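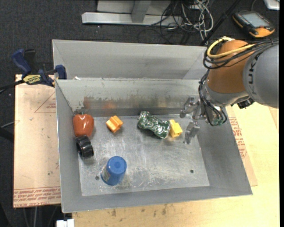
Legs jumping at night, magnesium or no?
Sleep & Rest board, 11 replies

porchlight_dee
Feb 10, 2021
Okay so I need opinions. For a couple months now my legs go nuts the second I lie down. Not pain exactly, more like fizzy, like I HAVE to move them or I'll scream. Walking down the hall helps for a minute and then I get back in bed and it starts over. I'm 43, on my feet all day at work, two coffees in the morning and (fine) usually one after lunch. My sister swears by magnesium so I bought the Radeteo capsules, the 500 mg ones, but now I'm standing in the kitchen reading the label and chickening out. Anybody take it for this? Did it do anything?

mossback
Took magnesium for a whole winter. It gave me very reliable bathroom trips and that's all I can report. Legs same as ever.

tilda_runs
Ooh, I had the opposite! Not that brand, I was using the Braltar powder you stir into water, and my legs calmed down within a week or so. I only took a small scoop though, and 500 sounds like a lot to start with if your stomach is touchy. Also calf stretches before bed, against the wall, both legs, hold it longer than you want to. I do mine while I brush my teeth.

gravelroad77
Before you spend any more money, ask your doctor for a ferritin test. That's your stored iron. Mine was 7. Seven! My regular blood count had come back "fine" two years in a row and no one had looked at the ferritin. Got on iron and it took a good long while, but I sleep now.

porchlight_dee
@gravelroad77 huh, I've never heard of that one. Did you have to ask for it by name? I gave blood a bunch last year, wonder if that matters.

gravelroad77
Yes by name, and YES it matters, tell them about the donating. And don't just start popping iron on your own, too much is bad for you and you won't know where you started from.

mossback
Everybody on this board thinks everything is iron. Mine's normal, I've had it checked three times, and I still kick my wife all night. Some of us just have it. My dad had it.

gravelroad77
I didn't say everything is iron. I said get the test. It's one tube of blood.

tilda_runs
You're both right, can we move on lol. Dee, what about the afternoon coffee? I cut mine and I do think it helped, although I changed three things that same month so who knows.

hal_in_the_basement
Compression sleeves. I wear the Warkosport ones from dinner until bed, then take them off. I was skeptical, I bought them for a long car trip in August and noticed my legs were quieter at the motel. They run small. I weigh 175 and the medium left dents in my shins, so size up.

quiltingbee_2
Hi Dee, one thing I haven't seen mentioned yet is allergy pills. The older drowsy kind, the same stuff that's in a lot of the nighttime sleep aids. I was taking one every night to help me sleep THROUGH the leg thing and my pharmacist told me it can make the leg thing worse. I stopped and had two rotten nights and then it eased up quite a bit. Some antidepressants and nausea meds can do it too, but please don't quit a prescription over something you read from me, just ask.

porchlight_dee
Oh no. Oh no no no. I've been taking a nighttime allergy pill since, hmm, right before this started? For the stuffy nose. I never would have connected those.

quiltingbee_2
Neither did I!! Call the pharmacy, they're nice about it and it's free.

mossback
Okay that one's a good catch, I'll give you that. I'd still skip the magnesium. And if you've got any kidney trouble definitely skip it until you've asked somebody.

tilda_runs
I'd still try it, low dose, with food. We will never agree on this, mossback.

hal_in_the_basement
Has anyone used one of those Sekiguchi foot massagers? My neighbor is selling his and I'm tempted, but it's the size of a suitcase.

gravelroad77
Hal, start your own thread, you always do this.

porchlight_dee
Update for anyone still reading. Pharmacist said the pill could well be part of it and suggested a saline rinse for my nose in the meantime. I have an appointment to get the ferritin done, and I wrote the word on my hand so I wouldn't forget it. Afternoon coffee is gone as of today and I'm already grouchy. Magnesium is in the cupboard till I've talked to the doctor. Hal, what size sleeve did you end up with?

hal_in_the_basement
Large. Get the black, the tan ones look like bandages.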